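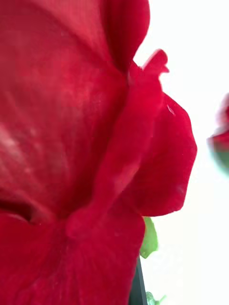
Fake roses and hydrangeas keep sliding around in a shallow basket

Posted by Pullness, June 25, 2019
Viewed 1,397 times

I have a small pile of artificial flowers that I want to turn into a centerpiece for a table in our front hall. There are red roses, pale blue hydrangeas and some separate sprigs of leaves. The only holder I have is a white plastic basket with slots in the sides. I like the basket and would like to keep using it, but whatever I put in it falls over. The hydrangeas are the worst. The heads are wide, the stems are thin, and they tip toward whichever side is heavier and drag the roses down with them.

So far I have tried crumpled newspaper, which showed through the slots, and glass pebbles, which made the basket too heavy to lift with one hand. I also tried pushing stems out through the slots and back in again. That held for a day or so and then looked like a fence.

I don't want to glue anything permanently because I swap the flowers out in August. The roses have long stems and I haven't cut them yet. What order should I put things in, and how short should the stems be? 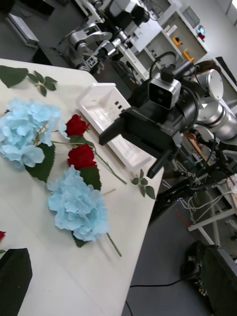 Nkechi Osagie
Dry floral foam is what you want, the kind sold for silk and artificial flowers. The wet kind is for fresh stems and it crumbles when you keep pulling things in and out. Cut the block a little bigger than the inside of the basket so it wedges against the sides. If it still moves, use two strips of floral tape across the top, which come off clean in August.

Line the basket first. A piece of white felt or plain white paper against the inside will hide the foam behind the slots.

Then the order:

Hydrangeas first, cut short. The bottom of the head should nearly touch the foam. A wide head on a long thin stem will always lean.

Roses second, a bit taller, in the gaps between the blue. Leave them long to begin with and trim an inch at a time. If the stems have wire in them, use wire cutters and keep your good scissors out of it.

Loose leaves last. Tuck them low around the rim and wherever foam shows. You will probably need fewer than you think.

Before you put any of it in, lay everything flat on a table and move the pieces around until you like the spacing. It's easier to change your mind there, and every hole you make in foam weakens it. Bend the rose stems slightly as well – they come out of the package very straight and it shows.

Prastetti
just get a vase. baskets are for bread

Vekoreck
I agree with Nkechi on the foam, but I'd skip the tape. I do the hall table at our library and tape always lifts at the corners when the heating comes on. I put a flat stone under the foam for weight, only one, so the basket can still be picked up easily.

Also, for dust, a hair dryer on the cool setting works well on hydrangeas. Hold it a foot away or the small florets can pop off their pegs. Roses I wipe petal by petal with a dry makeup brush. It takes a while.

If you end up with a spare rose, don't force it in. I had one too many last year and the whole thing looked crowded until I took it out again.
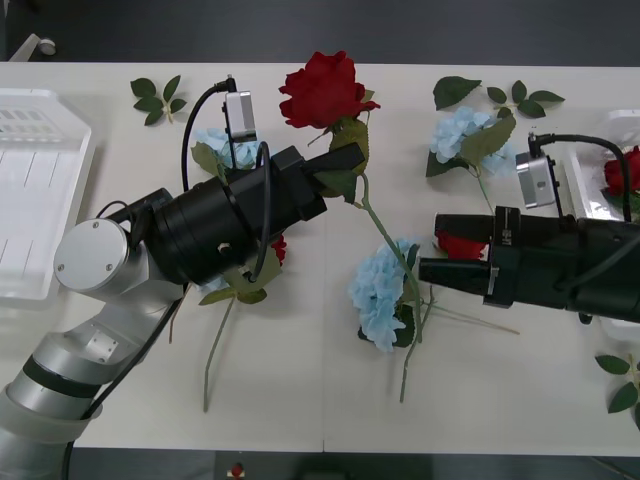 Can the same foam block be used again after the August swap? It can be used a second time if you turn it over and start on the clean side, but after that the holes run into each other and the stems go loose.

Pullness
Thank you both. I bought the dry foam this afternoon and cut the hydrangeas down to four inches. I'm going to try it with the stone and no tape first. The felt will have to wait until I get to the store again, so it's printer paper for now.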